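Dromik README（日本語版）

はじめまして、あるいはおかえりなさい。Dromikは、私が自分の木工メモを整理するために書きはじめた、小さなテキスト整形ツールです。最初は本当に自分用で、机の横に積んであったノートを打ち直しながら「これ、毎回同じことを手でやってるな」と思ったのがきっかけでした。いまは木の天板の手入れ記録をまとめたデータ集「Tarley」も同じリポジトリに入っているので、このREADMEは両方の説明を兼ねています。ちょっと長いです。お茶でもどうぞ。

なにをするもの？

木の天板、とくに集成材やブッチャーブロックの天板を使っている人は、だいたいどこかで手入れの記録をつけはじめます。オイルを塗った日とか、紙やすりの番手とか、輪ジミができて泣いた話とか。ところがこの記録が、見事に人それぞれなんですよね。「亜麻仁 薄め 2回」と書く人もいれば、「例のオイルを例の感じで」としか書かない人もいる（私です）。

Dromikは、そういうばらばらのメモを読み込んで、決まった項目の表に並べ直します。賢いことはしていません。単語の辞書と、ちょっとした規則の束です。わからない行はわからないまま残します。勝手に埋められるのがいちばん嫌いなので、ここは最初から変えていません。

Tarleyのほうは、その表を集めたものです。中身は手入れメモが1000件。全部テキストで、全部日本語です。書いてくれたのは私と、木工好きの知り合いと、そのまた知り合いです。

インストール

圧縮ファイルを落として、好きな場所に展開してください。Pythonが入っていれば、追加で入れるものはありません。展開したフォルダの中で次のように打ちます。

python dromik.py memo.txt

すると同じ場所に memo_out.csv ができます。できないときは、たいてい文字コードです。メモはUTF-8で保存しておいてください。昔のパソコンから引っぱり出したファイルだとShift_JISのことが多くて、私も自分の古いメモで見事にひっかかりました。変換の機能をつけようかと思ったまま、ずっとつけていません。

出力の項目

項目は6つです。増やしてほしいという声はときどきもらうのですが、増やすと書く人が面倒になって、結局空欄だらけになるんです（一度やって懲りました）。

作業：塗る、削る、拭く、補修、その他のどれか。
材料：オイルやワックスの種類。商品名で書いてあった場合は一般名に置き換えています。
番手：紙やすりを使ったときだけ。複数あれば斜線で区切ります。
回数：塗り重ねた回数。「たくさん」は「たくさん」のまま入ります。
樹種：わかる場合のみ。「たぶんブナ」は「ブナ？」と疑問符つきで残ります。
ひとこと：元のメモの文章をそのまま。

最後の「ひとこと」が、個人的にはこのデータのいちばんおいしいところです。「鍋を置くなと言ったのに」とか「角だけ妙にきれいになった」とか、表にすると消えてしまう話が全部ここに残っています。検索して遊ぶなら、まずこの列からどうぞ！

辞書のこと

辞書は dict フォルダの中にあります。ひとつの行に、左が見つけたい言い方、右がそろえた後の言い方です。

亜麻仁,亜麻仁油
アマニ,亜麻仁油
蜜ろう,蜜蝋ワックス
みつろう,蜜蝋ワックス
サンダーがけ,削る
ペーパーかけた,削る

こんな調子で、だらだら続きます。追加したい言い方があれば、下にそのまま足してください。並び順は気にしなくて大丈夫です。長い言い方から先に当てはめるようにしてあるので、「ペーパーかけた」が「ペーパー」に食われることはありません（前の版では食われていました。すみません）。

方言は少しだけ入っています。「ふく」と「ぬぐう」は同じ扱い、「とぐ」は迷った末に「削る」に入れました。刃物の「研ぐ」が混ざることがあって、これはいまだに間違えます。天板のメモなのに急に鉋の話になる人が、けっこういるんですよ。

Lagos設定とDallen設定

動き方の設定は2種類あります。名前に深い意味はなくて、呼び分けられればなんでもよかったのでこうなりました。

Lagosは、ゆるいほうです。辞書にない言葉が出てきても止まらずに、そのまま「ひとこと」へ流し込みます。手元のノートをさっと打ち直したいときはこちらで十分です。

Dallenは、きびしいほうです。読めない行があるとその行番号を表示して止まります。Tarleyに入れるメモは全部こちらで通しています。正直に言うと、自分のメモを通すときはかなりいらいらします。でもあとで探しものをするときに効いてくるので、人に渡す予定のある記録ならDallenをおすすめします。

切り替えはこうです。

python dromik.py memo.txt --mode dallen

何も書かなければLagosになります。

データの集め方

メモはメールと、手書きノートのスキャンで集めました。スキャンのほうは私が目で読んで打ち込んでいます。自動の文字読み取りも試したのですが、油の染みた紙には歯が立ちませんでした。「ワックス」が「ワツワス」になって返ってくると、もう自分で打ったほうが早いです。

打ち込みの確認はLucinda Schumacherさんにお願いしました。日本語がとても達者な方で、私の打ち間違いをごっそり見つけてくれました。とくに番手の数字。240と320を取り違えている行がいくつもあって、青くなりました。いまの版では直っています。

提供者の名前、住所、連絡先は入っていません。メモの中に家族の名前が出てくるものは、「家族」や「同居人」に書き換えてあります。猫の名前はそのまま残しました。

偏りについて

使う前に知っておいてほしいことを書いておきます。

まず、台所の天板の話がやたらと多いです。仕事場の作業台の話はずっと少なくて、外に置くテーブルの話はほとんどありません。外の家具の手入れを調べたい人には、たぶん物足りないと思います。

それから、失敗談に寄っています。うまくいった日はみんなメモを書かないんですね。書いてあっても「塗った。よし。」で終わり。なので、このデータだけ見て「オイル仕上げはしょっちゅうべたつくものだ」と思われると、ちょっとオイルがかわいそうです。

季節も偏っています。5月のメモがとても多いのですが、気候がいいから塗りたくなるのか、単に連休で時間があるのか、私にはわかりません。真冬の記録をお持ちの方、ぜひください。

天板の見た目と言葉

樹種や木取りの書き方で迷う人が多いので、私がそろえている言い方も書いておきます。細い材を横に接いで縞のように見える天板は、メモに「しましまの板」「寄せ木っぽいやつ」「ブッチャーブロック」などいろいろな名前で出てきます。Dromikでは全部「集成天板」にまとめています。厳密には違うと言われればそのとおりで、木工の先生には怒られそうですが、家で手入れをするぶんには同じ箱に入れておいて困ったことがありません。

色の言い方はもっと大変です。「白っぽい」「明るい」「生成り」「はちみつ」。塗る前の話なのか後の話なのかも書いていないことが多く、早々にあきらめました。色は項目にせず、「ひとこと」に残すだけにしています。明るい色で縞の出た天板というと、私の頭の中ではこういう感じです。 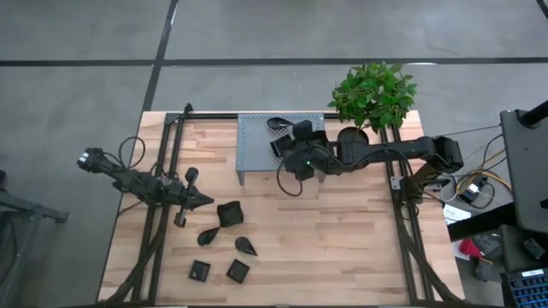
よくある質問

写真もまとめて整理できますか？
できません。文字だけです。写真の整理は私自身もまったくできていないので、よい方法があったら教えてください。

英語のメモは読めますか？
辞書を自分で用意すれば動きます。ただ、単語の区切りを考えずに作ってあるので、「oil」が「boil」の中で見つかったりします。お湯を沸かしただけの日が「塗る」になります。

どのオイルがいいですか？
このツールは答えを持っていません！データの中では亜麻仁油と蜜蝋がよく出てきますが、それは私のまわりの好みです。あと、油の染みた布は自然に発火することがあるので、水に浸してから地域の決まりに沿って捨ててください。これだけはどのオイルがいいかより先に覚えてほしいです。

メモを送ったら何日くらいで入りますか？
読むのはだいたい金曜の夜です。手書きのものは打ち込みがあるので、のんびり待っていてください。

変更のメモ

いまの版での主な変更は2つです。
「とぐ」の行き先を「補修」から「削る」へ変えました。
疑問符つきの樹種が、Dallenで止まらないようになりました。

やりたいことの一覧は todo.txt にあります。Shift_JISの件もそこに入っています、かなり上のほうに。

使うときの条件

ツールもデータも、自由に使って、直して、配ってかまいません。Tarleyを何かに使ったときは、どこかに名前を書いておいてもらえるとうれしいです。データを丸ごと売るのだけはやめてください。メモをくれた人たちに、そう約束しています。

おかしな行を見つけたら、行番号と、どう直せばよさそうかを添えて知らせてください。「なんか変」だけでもいいです。行番号さえあれば探しに行けます。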